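Workshop notebook, touring bike for the Grornley trip
January 6, 2020

Frame back on the stand after the holidays. Plan is still to leave in March, coast road first, then inland to Mumgate and over the top to Grornley. Total on the current route sheet is 2905 km. Marloes wants to cut the last loop. Leaving it in until I hear from the hostel there.

Rear wheel. Old rim was worn concave on both sides so I have built up the spare on the same hub. Spokes are a hair long on the drive side, filed three of them flush. Tension is even enough by ear. Trued it twice, left it overnight, trued it again this morning. Side to side is fine, there is still a small hop near the valve that I can't get out and I am going to stop trying.

Bottom bracket. Creak has gone since I cleaned the threads and regreased. It might have been the seat post all along, as I greased that on the same evening. Should have done one at a time.

Racks. The front one is the Femex, second-hand from Birthe. Its lower bolt holes don't line up with the fork eyelets by a few millimetres. Opened the holes out with a round file and put a washer behind each. Loaded it with two bags of sand and rode to the harbour and back. No sway going out, a bit coming back with the wind behind. Bags may have shifted. Repeat with proper straps.
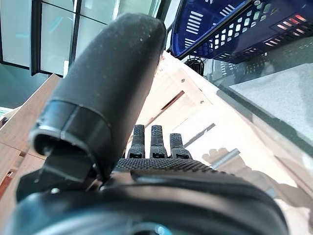 Ásdís Vigfúsdóttir read the above over lunch and wrote in the margin that the sand test is too kind: sand sits low and a real load doesn't. On her own ride the tent went on top of the front rack for the first week and the steering was horrible until she moved it to the back. She would put the water and tools low at the front, the food behind, and nothing at all above the front wheel.

Fair point. Will redo the test with the actual kit packed the way she says.

Weights so far, bike and racks not included: clothes and sleeping bag 7.2 kg, tent 3 kg, stove and pans not weighed yet. Nattawut says the second pan stays at home. I'd like to keep it.

Gearing. Smallest chainring is fine for the climb out of Mumgate if the map is right about the gradient. Sólveig rode it the other way and remembers walking part of it, so map possibly not right.

Daily distance. I had pencilled in 79 km a day for the coast and kept the same figure for inland, which was lazy. Changed to 70 for the inland part. That pushes the Grornley arrival back and means ringing the ferry office again about the bicycle place. They don't take bookings by email.

Language: finished the second chapter of the phrase book. Can ask for a room, bread, and the road to the station. Can't follow the answers. Ásdís offers to talk to me for half an hour after work if I bring the coffee.

To get:
brake blocks, two pairs
spare spokes, both lengths
chain link
straps for front rack
better map of the stretch after Arnardóttir's farm, ours has the old road on it

Left the stand up and the rear wheel off. Please don't borrow the spoke key.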